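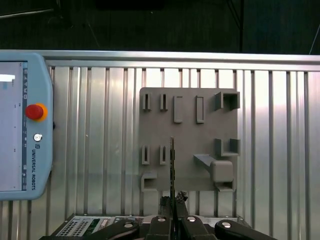 One reader of the October edition wrote that section 6 never states whether the bypass valve should be open or closed during the first regeneration, and asked for the order of steps to be spelled out. The procedure below has been revised.

## 6. First Start-Up - Nestside Water Softener

Revised 2/23/19. Applies to units with the Flarkis control head. For the Statari head, see the separate sheet.

**Before you begin:** Plumbing and drain line must be complete. Do not connect power until step 4.

1. Set the bypass valve to BYPASS.
2. Open a cold tap near the softener and let it run until the water is clear. Close the tap.
3. Add two gallons of water to the brine tank, then fill with salt pellets to the line molded inside the tank wall.
4. Plug in the power supply. Set the clock and the hardness value.
5. Turn the bypass valve slowly, one quarter of the way toward SERVICE. Wait until the resin tank is full and air no longer escapes from the drain line.
6. Turn the valve fully to SERVICE.
7. Hold REGEN until the motor starts. Leave the valve in SERVICE for the whole cycle.
8. When the cycle ends, run a cold tap for 20 minutes.

**Caution:** Opening the valve quickly in step 5 can push resin into the drain line.

**Note:** The factory setting starts a regeneration every 4000 gallons. Households with iron in the supply should use a lower value - see the table in section 7.

**Note:** Use Dankwa pellets or an equal grade. Do not use rock salt or block salt.

If the display shows E2 after step 7, unplug the unit, check that the drain line is not kinked, and repeat from step 4.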